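Noketley Tabletop Kitchen Set: Gallery, Sheet 1

Home > Collections > Domestic > Tabletop Kitchen > Sheet 1

The tabletop kitchen set is a collection of small kitchen goods, foods and one appliance, kept at the Noketley store and used on a white table. This sheet carries one photograph at full size, with notes on the set, the table, handling and storage. The other prints in the series are listed by number near the end and can be seen at the reading desk.

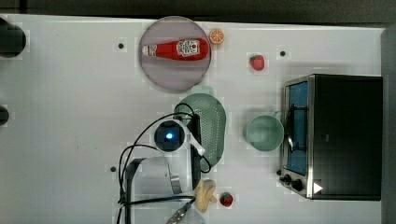

Sheet 1. Plate with ketchup bottle, green colander and bowl, toaster oven at right, fruit on the open table. Seen from above.

Notes to Sheet 1

The bottle lies across the plate with its cap to the left. In the catalog this counts as a "crossed" placement, meaning that one item rests on another without being contained by it. A bottle standing on a plate is "stacked." A bottle in the colander would be "contained." The three terms are used throughout the series and replace the older wording on the Manalo cards, which had "on," "over" and "in" and was not applied the same way twice.

The fruit is entered as loose. Two strawberries are out, well apart from each other, and the lower one has the toy banana next to it. The orange slice is cut face up, near the rim of the plate. Slices are always entered with the face direction, as a slice turned over is hard to match to its card.

Colander and bowl are both light green. The catalog treats them as a near pair, and they share a tray in the store.

The set

The full catalog runs to 144 cards. Of these, 55 are foods, and the remainder cover plates, bowls, pans, hand tools, cloths and containers. Appliances have their own series with the prefix K. There are few of them and they are moved as seldom as possible.

Most of the set came to Noketley in two parts. The first was the Rosar deposit, which arrived boxed and listed. The second was bought from Manalo when its showroom closed, and it came with handwritten cards, several duplicates and no condition notes. Lilibeth Agbayani merged the two lists and wrote the present numbering. Duplicates were kept where both examples were sound. The second example carries the letter B after its number.

Foods are grouped by shape before type. A banana is filed with long items and a strawberry with small round items. Trinidad Villanueva drew up this arrangement after a trial with groups by type, in which the fruit tray overfilled and the vegetable tray was half empty. The order is:

Long
Small round
Large round
Flat and sliced
Bottles and jars
Irregular

Bottles and jars are filed with foods even when the card describes only the container. Printed labels are recorded on the card by main color and picture. Label wording is copied out only when it can be read without a glass.

The table

The top is flat, white and slightly glossy. It has small dark mounting holes, three of which show on Sheet 1. They are not plugged during layouts. Small parts such as loose caps and cut stems should be kept clear of them.

The gloss has some effect on prints. With a lamp on the left, a pale patch forms on the open surface and light plates lose their rims. Edgardo Navarro made test prints under three lamp positions and the results are in the binder at the reading desk, behind the blue divider. His recommendation was a high lamp with a diffuser, moved back until the patch fades. Pale plates with a darker rim, like the one on Sheet 1, give less trouble than plain white ones. Plain white plates on the white top are best avoided altogether.

Wipe the top before and after each layout with a damp cloth, then a dry one. Glass cleaner leaves streaks. Adhesive putty is not to be used on the surface. If a round item will not stay put, change the layout.

Layout practice

Large items go down first. The oven, when used, is placed before anything else and is not shifted once smaller items are out. Plates and bowls follow, then bottles, then food. Clearing is done in reverse.

Leave a gap in front of an oven door if it is going to be opened. On Sheet 1 the bowl stands right beside the door, so the layout is entered as "door closed only." A layout meant for use with the door open has its own number, even where every other item is the same.

Each layout gets a card with the following:

Layout number
Items by catalog number
Position of each item, by quarter of the table
Relation terms (crossed, stacked, contained, loose)
Door state for any appliance
Name of the person who set it

Position is given by quarter and no finer. A measured grid was tried and dropped – the time taken to read off each item was longer than the time taken to set the whole layout, and the figures were never consulted. For items near the middle, write "center" and leave it at that.

Orientation is noted for long items only. Write the direction of the cap for bottles and the direction of the curved tip for bananas. For ovals such as the colander, write "upright" or "across" as seen from the near edge of the table.

Handling

Appliances are lifted from the base, never by the door handle. Check that the rack is seated before moving an oven. If a knob feels loose, note it on the K card and set the item aside for Jomar Lagman, who does the small repairs.

Foods may be handled with clean bare hands. Items with leaves or stems are picked up by the body, as the leafy tops on the smaller pieces are the first part to fail. Six cards in the small round group already carry a note for a reattached top.

Perforated items are rinsed, shaken and left on a rack overnight. Do not nest them while damp. Bowls may be nested by size, with a sheet of tissue between each.

Ketchup and sauce bottles stay closed. Caps that come off in handling are taped to the bottle in a small bag and reported the same day.

Storage

Trays are shallow, stackable and lined with gray felt. No tray holds more than 22 items, including tissue-wrapped ones. The number is set by the depth of the shelf and the weight a person can comfortably lift from the top position, and Leonora Talavera has asked that it be kept to even when a tray looks as if it could take a few more.

Tray labels face the aisle. When an item is out on the table, its slot takes a yellow slip with the layout number. A slot without an item or a slip is treated as a missing item and goes in the store log.

Appliances stand on the lowest shelf, door to the wall, with the cord tied where there is one. Nothing is stored inside an oven. This has been a problem in the past, mostly with cloths.

Numbering of sheets

A sheet number refers to the photograph and a layout number to the arrangement. The two do not match and are not meant to. One layout may have several sheets, taken under different lamps or after a small change, and some layouts have no sheet at all. Requests should quote the sheet number. Requests that quote only a layout number are answered with whichever print is nearest to hand.

Other sheets in this series (prints only)

Sheet 2. Place setting for one, bowl stacked on plate.
Sheet 3. Pans by size, handles to the near edge.
Sheet 4. Flat and sliced group, faces up.
Sheet 5. Flat and sliced group, faces down. Same order as Sheet 4.
Sheet 6. Cloths, folded and unfolded. Print slightly dark.
Sheet 7. Bottles and jars, labels up.
Sheet 8. Long group, tips to the left. One item not identified, see card.
Sheet 9. Withdrawn. Replaced by Sheet 12.
Sheet 10. Hand tools, Rosar deposit.
Sheet 11. Hand tools, Manalo purchase.
Sheet 12. Contained layouts, colanders and bowls.

Sheets 10 and 11 are best viewed together. Several tools appear to be from the same maker, and the handles differ only in finish.

Corrections

Earlier versions of the list gave the flat and sliced group as part of large round. This was a typing error and affected the printed list only. The cards were correct.

The word "basin" has been removed from the catalog. Items under that name are now bowls.

Viewing and copies

The reading desk is on the ground floor of the Albridge building, side entrance. Prints are brought out one binder at a time. Tracing is allowed with the acetate sheet supplied. Copies for study can be ordered on the pink form, and those for publication need the long form and a signature from Leonora Talavera.

The store itself will be closed for shelf work in October. Prints can still be seen during that period, but no items will be brought out and no new layouts will be set.

Catalog text: Lilibeth Agbayani and Trinidad Villanueva. Lamp notes: Edgardo Navarro. Page last revised 15th September.

Next: Sheets on request | Back to Domestic | Catalog card list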